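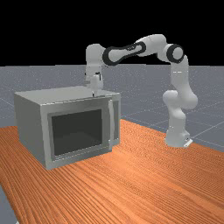
Simulated arm over a microwave, gripper just above the top.

Mon 30 September

Read the Zuvar paper on audio delay in group calls over the weekend. I have complaints. Thread.

1/ The claim: people in a call don't notice delay until it passes a threshold, so vendors can relax. The threshold they report is 200 ms. One way or round trip? I read the methods section twice and still can't tell you.

2/ They had 38 participants, nearly all students from the same department. Fine, we all do it. But half of them knew each other already, and friends talk over each other all the time without minding. Strangers on a work call don't.

3/ The task was naming animals in turn. Who has ever had a meeting like that? Turn order was fixed, so there was hardly anything for the delay to break. Give them something to argue over and then ask again.

4/ Ratings came after every clip, on a five-point scale. By clip 30 I'd be clicking four for everything just to get to lunch. No check for fatigue that I could find.

5/ The Vuron group ran free conversation back in August and got complaints at much shorter delays. Zuvar cites them in one line and calls the setup "less controlled". Sure. So are calls.

6/ Also the headline figure pools 2470 ratings as if they were all independent. They come from the same few people, over and over. Put a random effect in there and I'd bet the nice flat part of the curve gets a lot wobblier.

7/ What I do like: they logged who interrupted whom, with timestamps. That's worth more than the ratings and it gets half a page in the appendix. Please, someone, analyze it.

8/ Already seen the number quoted on a Dinov slide as "the human limit". It's the limit for students naming animals.

9/ Data are "available on request". I've requested. Will post here if anything shows up.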